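Search this site Enter keywords Go

Cuncombe Toy Library – progress report to the Pelletier Fund
19 Jan 2020
Reading time: 1 min

You asked for a short report this time, having read the last one. The sorting and replacement of shape blocks is now in its second half. Of the 404 blocks that came over from Trummont in June, all have been washed and 35 retired, most of them chewed past the point where a hexagon can be told from a circle.

Spending is on plan, apart from storage tins. We budgeted for 15 and bought more, and we would like to talk about that in person.

Drostwood has agreed to replace missing pieces at cost, with a wait of up to 6 weeks. Their catalog calls this "prompt." Stars are the slow item, as every household seems to keep one.

Still to do: finish the shape cards, relabel the shelves, and settle whether a cube goes under C or S – the square faction is small but loud.

The mixed sets are the part of the grant we are happiest with. Each one has to offer several shapes and repeat its colors, so a child can sort it either way and be right both times. A red star and a green star do that job well, and so do a yellow heart and a yellow hexagon set next to each other on a striped maple board. Blue gets by with a cube and a triangular prism. We plan to put the remaining sets together along the same lines and lend them out with the shape cards, once the cards exist.
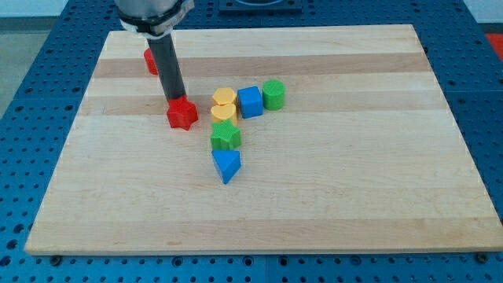

Contact us | © Cuncombe Toy Library | Back to top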